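Thread on loft insulation, as I've now done two houses in Clarkstead and get asked the same things every time. 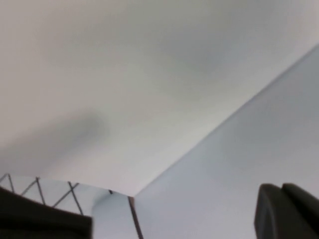
White ceiling, pale grey wall.

1/ The first house had 100 mm of old wool between the joists and nothing over the top. The surveyor's note called it "adequate". The bedrooms under it were cold by nine at night.

2/ Look up before you buy anything. Measure the joist spacing in several places. Ours changed halfway across, where an extension had been joined on, and I had to trim a lot of rolls with an old bread knife.

3/ Quotes. Grinmont wanted 3,235 pounds for the second house, including boarding a strip down the middle. A smaller firm out in Ratholm was cheaper but wouldn't touch the hatch. I went with Grinmont for the boarding and did the rest myself.

4/ The hatch matters more than people think. Ours was a sheet of thin board resting on a bead of paint. I glued rigid foam to the back and ran draught strip round the edge. One afternoon's work.

5/ Leave the eaves clear. The previous owner had stuffed wool right into the corners and the felt was damp along that side. I pulled it back, fitted trays and left it open for a month before adding anything.

6/ Cables should sit on top of the wool if there's enough slack. If there isn't, ask an electrician. The one I used took up to 5 hours, mostly moving the shower cable.

7/ I used Baysal rolls for the top layer, laid across the joists. They're fine. They itch like all the others – wear long sleeves and a proper mask, and tape your cuffs.

8/ Pipes and the cold tank need lagging afterwards, as the loft gets colder once the heat stays downstairs. Don't put wool under the tank.

9/ Finished the second house in September. I'll post the gas readings when I've got a full winter to compare. The landing is still draughty, and I think that's the front door.

Will add the cutting list for the boards tomorrow if anyone wants it.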